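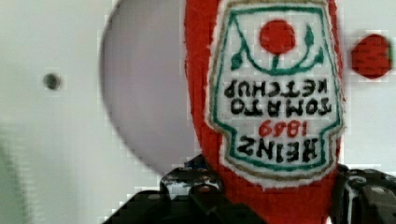
Cilness Soft Goods Set — data card

Version 3, released Monday, August 28, 2023

Summary
A catalogue of 300 plush and fabric items modelled on groceries, toys and household goods. Records cover colour, outer fabric, stitching, labels and any embroidered text. Maintained by Prorerley.

Contents
items.csv — one row per item
labels.csv — one row per sewn or printed label
groups.txt — list of the 41 groups (bottles, fruit, bakery, animals and so on)
CHANGES.txt

Fields in labels.csv
item_id: matches items.csv
shape: keystone, oval, rectangle, other
method: embroidered, printed, appliqué
text: as stitched, capitals kept
thread_colour: one value per line of text
motif: free text, e.g. tomato and vine

Transcription rules
Text is entered in normal reading order, whichever way up the item is held. Numerals are kept as text, so 1869 on a ketchup label is a string. Brand names go in the text field only and are never used as a group name. If a fabric can't be told apart by eye, enter "plush, unspecified".

Known issues
Labels for 30 items in the Chien group were entered before the thread_colour field existed and are blank. Grey and silver thread were merged in version 2. Frayed edging is noted for bottles but not consistently elsewhere.

Care of items
Surface wash only. Store upright in the Itance tubs, no more than 40 to a tub.

Next release
November. Corrections should quote the item_id and the field name.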